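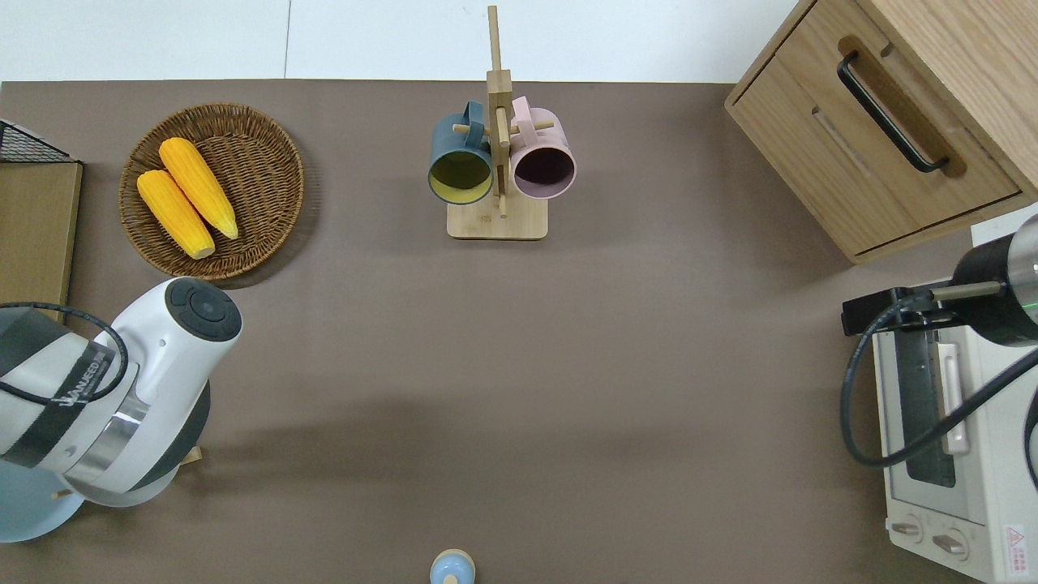
Household Practice, Unit 3: The Small Kitchen Table
Course handout, evening group
Prepared by Manuela Ferraro

Please read this handout before the practical session. The first part repeats what we spoke about in the class, and the second part is the exercise. If my English is in some place not clear, write a question in the margin and bring it with you.

3.1 What we mean by a working table

In many flats there is no real worktop. The person who cooks has one table, and on this table must stand the things for storing, the things for heating and also the food itself. In this unit we call it the working table. It is different from the dining table, although in a small flat it can be the same piece of furniture at another hour of the day.

A working table has three kinds of place on it. I will use these names in all the following units:

Standing place: where a thing lives all the time, for example a toaster oven or a small cabinet.
Resting place: where food waits before it is prepared, for example a basket or a bowl.
Free place: where the hands work. The free place has no objects of its own.

The usual mistake of beginners is to give away the free place little by little. First comes a mug, then the post, then a jar with pens. After one week the bread is cut on the edge of the sink.

3.2 The resting place: baskets

For vegetables I recommend a round basket, low enough that you can see what is inside without lifting anything out. Wicker is good for a dry resting place. It lets the air pass and it is light to carry. It is not good for washed vegetables, which should first drain in a colander or on a cloth.

Two corn cobs fit well in a round wicker basket when they lie side by side. If you have more, put the rest in the refrigerator. Corn loses its sweetness when it waits in a warm room, and the husk protects it, so take the husk off only on the day of cooking. Cobs without husk should not stay in the basket overnight.

A wire mesh basket does a similar work, but small things such as garlic can catch in the mesh or fall through it, depending on the size of the holes. I keep wire for onions and potatoes, in separate baskets, and wicker for what will be cooked the same day. Mr Calloway, who teaches the storage unit, prefers wire for everything. You may follow either of us.

Shake out a wicker basket over the sink once a week and brush it with a dry brush. If it must be washed, use little water and let it dry completely before you put food in it again.

3.3 The mug tree

A mug tree is a post with pegs, standing on a base. It takes a small square of the table and keeps the mugs off the surface. Some points for using it:

Hang the mug by the handle, with the opening turned down or to the side, so that dust does not collect inside.
With only two mugs, choose pegs on different sides of the post. With both on one side a light tree can tip over when it is pushed.
Dry the mugs before hanging. Drops run down to the wood and after some months the base becomes grey.
Test the handle before you buy. Thick handles do not go over every peg.

Mugs of different colours are practical in a shared household, for example one teal and one pink. Each person knows the own mug and it is not necessary to wash a new one for every tea.

3.4 The toaster oven and the cabinet

The toaster oven decides the plan of the table, and you should place it first. Read the warning label and the instruction book, and keep the distances that are written there. The glass door becomes hot. Leave a free space in front of it, so that the door can open fully and you can put down a tray. Nothing of paper, cloth or wicker belongs beside it or on top of it.

A small cabinet with a drawer can stand near the back edge. In the drawer go the things you take in the hand while cooking: oven glove, tongs, peeler. A bar handle is easy to pull with a wet hand or with one finger. Oak and other light woods show water rings, so wipe the top directly.

3.5 Exercise

Work with a partner. You need a table, one basket, one mug tree with two mugs, and one piece of furniture or a box which represents the oven.

a) Draw the table from above, on squared paper. Mark the standing places first, then the resting place, then the free place.
b) Arrange the real things after your drawing.
c) Prepare two corn cobs for cooking, from the basket to the tray. Your partner writes down each time when you must move an object which is not food.
d) Change the drawing and repeat. Then change roles.

Bring both drawings to the next session, also the first one. Do not correct it afterwards.

Words for this unit: cob, husk, kernel, peg, post, wicker, mesh, recess, knob, tray.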